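Sourdough Starter Swap: your questions answered

Last updated March 2019

What is the starter swap?
It's a little scheme for anyone who wants to bake sourdough at home and would like a lively starter to begin with. You come along with a clean jar, you go home with a spoonful of bubbling gloop, and a week later (fingers crossed!) you're eating your own loaf. If you already keep a starter, bring some of it and try one of ours.

Which starters do you have?
Three at the moment. Valdovinos is a white wheat starter, mild and very forgiving, and the one we give to most beginners. Premico is wholemeal rye and smells wonderfully of apples on a good day. Prondo is the newcomer, half spelt, and still a bit moody, but we love it.

Do I have to pay?
No. Bring a jar with a lid and that's it. A jar that holds 400 ml is a good size, as the starter needs plenty of room to rise.

How do I feed it?
Tip out all but a spoonful, then stir in 64 g of flour and 64 g of water. Leave the lid loose. In a warm kitchen you should see bubbles by teatime if you fed it at breakfast.

Can I keep it in the fridge?
Yes, and most of us do! Feed it, give it an hour on the worktop, then put it away. Once a week is plenty for feeding. Take it out the day before you want to bake.

There's grey liquid on top. Have I killed it?
Almost certainly not. It's hungry. Pour the liquid off or stir it in (stirring makes a sharper loaf), then feed it twice in one day. Pink or orange streaks or fuzzy mould are another matter, and that jar should go in the bin.

What flour should I use?
Strong white bread flour works well and so does rye. Try to avoid anything bleached. Tap water is fine for all three of our starters. 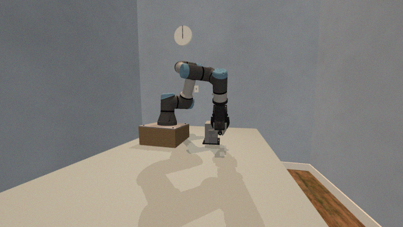
Plamer Staff Baking Club

My first loaf was a brick. What went wrong?
Welcome to the club, we've all made one! Usually the starter wasn't quite ready. Drop a little into a glass of water: if it floats, it's a good sign. A cold kitchen slows everything down too, so go by how the dough looks and let it take as long as it wants.

What can I do with the starter I tip out?
Pancakes! Crumpets! Crackers with a bit of rosemary and far too much salt. It keeps in a tub in the fridge for a week.

Can I bring a gluten-free starter?
Please do, but keep it in a sealed jar with its own spoon, and write the flour on the label. We can't promise that our table is free from wheat.

When is the next swap?
Over lunch on the last Thursday of the month. Bring bread if you've got any, and we'll bring the butter.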